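Tuesday, 2:14 pm
Posted by Siregar

Two-arm cell, both arms bolted to one aluminum rail. The right gripper misses pencils by 2 mm and the left is fine. I already redid the zero position twice. What should I check next?

Stendent

Base plate screws. Ours worked themselves out of tight after 372 runs. Snug them, then zero again.

Dirnari

Could be the wrist camera mount. Also check the cable on the right arm. If it pulls at full reach, the wrist gets dragged off. Leave slack at the last joint and tie it further back. Our cell, with the pencils and boxes we test on:

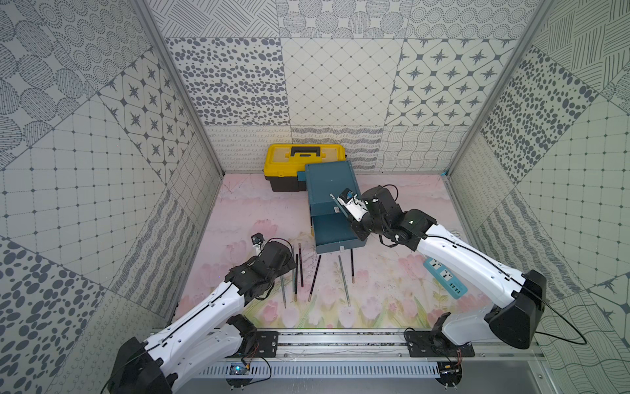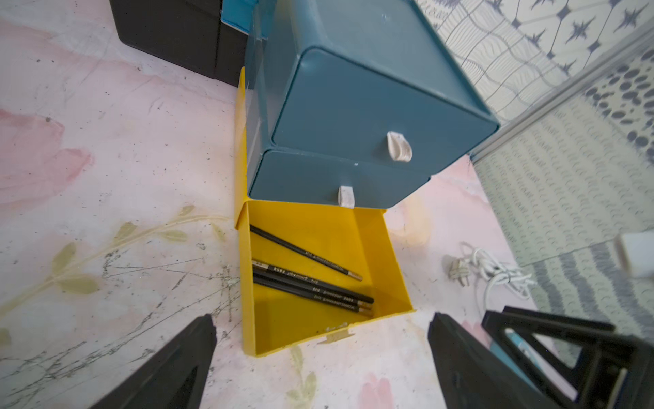
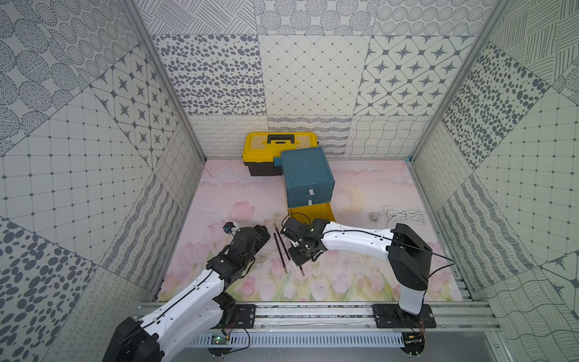

After any change I run 14 slow picks before going back to full speed. Wipe the finger pads too.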